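Spent the morning at the Immont open day. They had the simulation lab open to visitors from 10 a.m. and I stayed for two of the sessions. Short thread.

The first session was Nithin Chowdary running a tabletop task in the simulator. Everything is rendered: the arm, the living room, the table, all of it. The job is to get a small object and a bowl together without knocking anything else over.

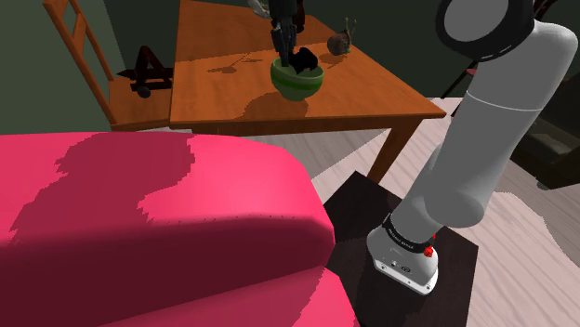

Chowdary said they ran 3261 simulated attempts in March on one workstation. Each attempt moves the objects a little, and the lighting changes too. He let us pick the settings for the next few. I asked for a low light angle.

They keep the failures and go through them by hand. He said the failures take up most of his week — the good runs mostly get a quick look and a label.

Somebody asked why they don't just do it all on the real arm. Answer: they do some, but resetting a real table takes a person, and resetting this one takes a keypress.

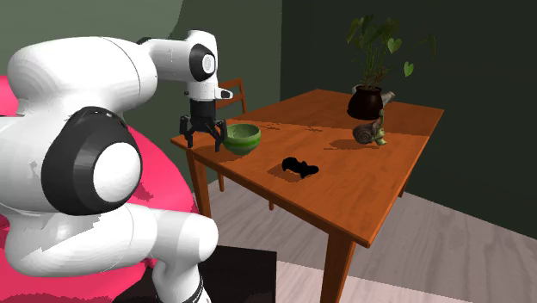 Shadows were what I had the most questions about. Ajith Salian handles the rendering side and says hard shadows confuse the vision model more than clutter does. The small black piece near the bowl is a fair test of that. It has no surface detail I could make out, and its shadow sits right up against it on the wood. The snail has a long one too, but at least you can see the spiral on its shell.

Second session was on the scoring tool, called Jilholm. It showed 1697 runs sorted by where the gripper first touched something. Useful, a bit slow to load.

26 of us in the room, and not enough chairs. Slides are supposed to go up on the Immont site later this month. I'll add the link here when they do.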